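Notebook, June. Sourdough starter trial, Garidik flour against Junder flour

Second week of feeding. Both jars on the same shelf, same water, same spoon (washed between). Garidik jar fed at 7.30, Junder jar straight after. Starter A is the older culture from Coughlan, B was split off it when we began.

A rose past the band by late morning and fell back before I got to it. B was slower and smelt more of apples than vinegar. Surface of B had fine bubbles, A had a few large ones. Stirred both down, weighed out for the test loaf. Flour 333 g, water 284 g, which is wetter than I meant. I had copied the water figure from the rye page. Left it as it was and wrote it on the lid tape.

Dough would not hold a shape. Folded it in the bowl four times, half an hour apart, and it came together a little after the third.

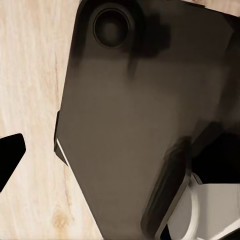 Niilo Miettinen thinks the water is a side issue and that B is being fed too early, before it has peaked, so the yeast gets thinner with every feed. He would leave it until the top just starts to dip.

Fair point. I have been going by the clock. From tomorrow B gets fed when it dips, A stays on the clock, and we compare at the end of the week. Auður Lykkegaard is to have the spare 2 jars back, so no third culture for now.

Loaf baked in the lidded tin, lid off for the last part. Pale underneath, good colour on top. Crumb tight at the base with one long tunnel under the crust. Sour, a bit gummy near the middle. I cut it too soon. Anežka ate the end slice with butter and asked for more salt. Salt was per the sheet, but the sheet was written for a stiffer dough.
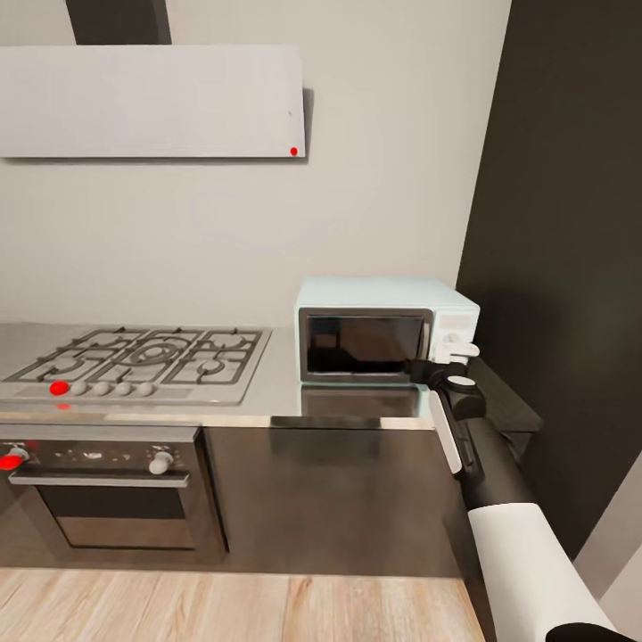 Hob and extractor hood.

To do: correct the rye page, new tape for the lids, ask Hanne whether the Nernar scales drift below ten grams.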